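Home Current issue Past issues For authors Search Contact

3.2 Small items and the clip hanger

Large items gave the households little trouble. Sheets, towels and trousers were put over doors, banisters and the long rails of folding airers, and the diaries say very little about them. Small items took up far more of the writing. Socks, in particular, appear in almost every diary from Clomlow and in most of those from Lunde, usually in connection with space, with pairing, or with things going missing between the machine and the drawer.

We found two common ways of drying socks indoors. In the first, socks were laid flat or folded over whatever was free: the rungs of an airer, the edge of a bath, the top of a radiator. In the second, they were clipped to a small hanger made for the purpose and the whole hanger was hung up. Several households used both, keeping the hanger for adult socks and spreading children's socks on a radiator when the clips ran out.

The clip hanger is a cheap thing and most participants could not say when theirs had been bought. Its shape varies. Some are round or square and turn on a central hook, with clips on all sides. The type we kept to in the practical sessions is flat: a plastic frame with a wavy top edge, a straight bar along the bottom, and a row of small clips hanging from the bar. It takes up very little depth and can be hung close to a wall or in a doorway. Socks on it hang side by side in a single line, which matters for the question of order dealt with below.

Hanging height was the first thing to settle. In the homes, hangers were found on curtain poles, shower rails, door frames and the handles of kitchen cupboards. Participants with a low hanging point complained of stooping, and those with a high one said they could not see which clips were free. For the sessions we used a plain wooden rack with a round rod across the top, supported by sloping posts, and a wooden board at table height beneath it. The hanger hung from the rod on a wire hook. Left to itself the hook slid along the rod whenever a clip was pulled, so it was fixed in place with clear tape (Figure 2). Tape is not pretty, but it held the hook without marking the wood and could be renewed quickly. Peter Krajčí, who built the rack at Skavley, had first cut a shallow notch in an older rod. The notch kept the hook still but also stopped the hanger from being moved, and the rod was changed.

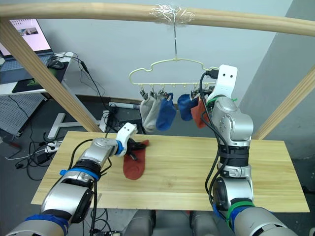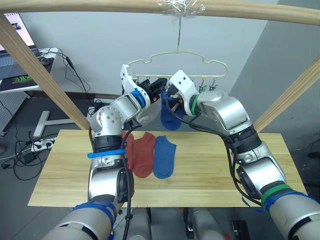

Figure 2. Clip hanger on its wire hook, taped to the top rod of the rack, with the wooden board beneath. Socks of different colours.

The order in which socks go on to the hanger was left open. The diaries had led us to expect that most people would pair as they hung, finding both socks of a pair before clipping either. This was less usual than expected. A more common habit was to take whatever came to hand, clip it to the nearest free clip, and move its partner next to it later if the gap allowed. Where the gap did not allow, the pair stayed apart until it was dry and was matched during taking down. Shakuntala Lodhi's interview notes from Potumdale record the same habit and add that people who worked this way often thought of themselves as pairing at the hanging stage. Asked to describe the job, they described the tidy version.

Pairing early and pairing late put the effort in different places. Early pairing needs a clear surface, as the socks have to be spread out before any of them can be hung. Late pairing needs no surface at the start, but the hanger has to be searched at the end, and a dark blue sock is easily matched with a black one in evening light. Participants who owned mainly socks of one colour did not care either way. One man in Lunde had thrown out all his patterned socks for this reason and was pleased with the result; his daughter was not.

How a sock is gripped also varied. Clipping by the toe leaves the opening downwards and, according to the diaries, keeps the cuff from being stretched. Clipping by the cuff leaves the toe pointing down. Both have their defenders, and the reasons given on each side were often the same one, that the other way leaves a mark. We did not test this. Folding a sock over and clipping it through both layers was generally held to be bad practice, though it was done with long socks when the hanger was low over the table.

A recurring difficulty was balance. A flat hanger on a single hook tips when it is loaded from one end, and once tipped, the socks slide together at the lower side and overlap. The more careful participants worked from the middle outwards or put heavier socks at either end. Others corrected the tilt at the finish by moving a sock or two across. Round hangers tip as well, but there the fault is less noticeable because the clips are spread about the hook. Stellan Myklebust has suggested that a second hook would cure it on the flat type, and we agree, but none of the households had such a hanger and we kept to what was in use.

Taking down was quicker than hanging in every home, and far rougher. Many people pulled the socks straight off without opening the clips. This was the main cause of broken clips in the diaries. Broken clips were seldom replaced, and a hanger with several missing went on being used for years, with the remaining socks spaced around the gaps. Ariel Tolentino noted one in Clomlow on which wooden pegs from the garden line had been tied in their place with string. Its owner regarded it as better than new, as the wooden pegs held thick walking socks that the original clips had dropped.

The handling of odd socks is taken up separately in Section 3.3, together with the places where they were kept.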